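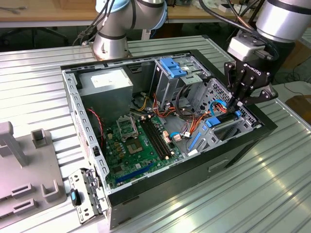

Open desktop tower on the worktable, gripper at the drive bay.

Kallamix Hearing Project: progress report to the Flernance Fund
March 17, 2023

Hi Duygu,

Long one this time, so grab a coffee! You asked for more on how the earbud survey is going and less on our meeting schedule, and I'm very happy to oblige.

The big news is that the survey is closed. We ended up with 1,033 completed forms from students in ten high schools across Innes, and I had quietly told myself I'd be fine with 700. (I would not have been fine with 700.) The last two schools came in right before spring break after a lot of phone calls, and one of the principals now picks up by saying "Flurina, it's done, I sent it."

Quick refresher on what we asked. Students told us how many hours a day they wear earbuds or headphones, how loud they set them, whether they fall asleep with them in, and whether they've had ringing in their ears in the past month. We also asked if they'd ever had a hearing test outside of school. That last one got the most blank answers by far, and I think a lot of kids just don't know. I'd word it differently next time, maybe "since you started middle school."
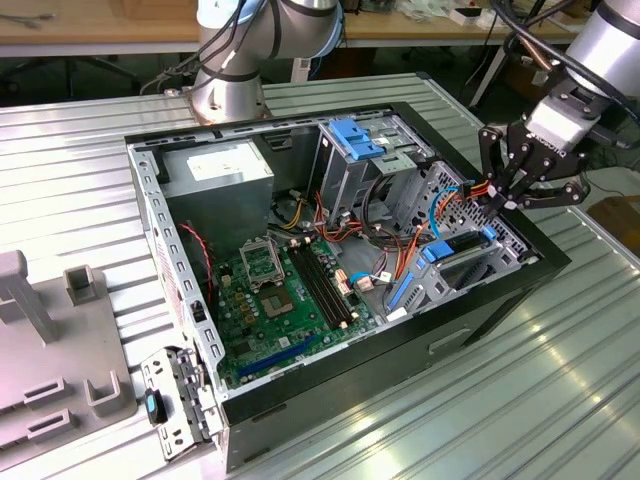
I want to be careful about what I say the answers show. Everything on the form is self-reported, and "pretty loud" means one thing to a ninth grader on the drumline and something else to the kid next to her. The students who say they listen loudest also report more ringing, and that's the direction we expected, but they also go to more concerts and more of them mow lawns for money. We can't pull those apart with a survey. So please don't let anyone put "earbuds cause hearing loss in Innes teens" in the newsletter yet! I've seen how fast a line like that travels.

What should help is the second half. Of the students who filled out the form, 332 brought back a signed permission slip for an actual hearing check, the kind with the booth and the beeps. We've started at the Trorano clinic on Tuesday afternoons and the pace is okay, a little slower than I wanted. The booth takes one kid at a time and the bus from the east side gets in late, so the first slot of the day is often wasted. I'm trying to swap it for one at the end.
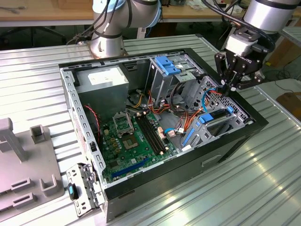
MONEY AND SUPPLIES

We're under budget on printing and over on travel, and the two nearly cancel out. There's $1,910 left in the equipment line. I'd like to spend part of it on a second set of calibrated headphones for the booth, because right now if ours goes out for service we're stuck until it comes back. The quote is in the folder I shared with you. If the fund would sooner keep that line for next year, tell me and I'll look into renting.

Snacks are coming out of my own pocket, so no need to worry about the granola bars in the receipts. I put those in by mistake.

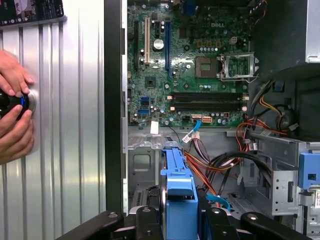 On the permission slips, we did get some questions from parents, mostly about who sees the results. The answer is the family and the audiologist, and the project only gets the numbers with the names stripped off. I rewrote that paragraph of the letter so it's in plain words and near the top. The Spanish version is updated too. Two families took their slips back anyway, and we've removed them.

Still to do: finish the hearing checks before school lets out, clean the survey data over the summer, and get you a draft of the full report in October. I'd also love to go back to each school with a one-page sheet of its own answers. They gave us class time for this, and a couple of the health teachers are already asking.

Could you let me know on the headphones by the end of the month? The quote runs out after that.

Thanks as always,
Flurina Ortner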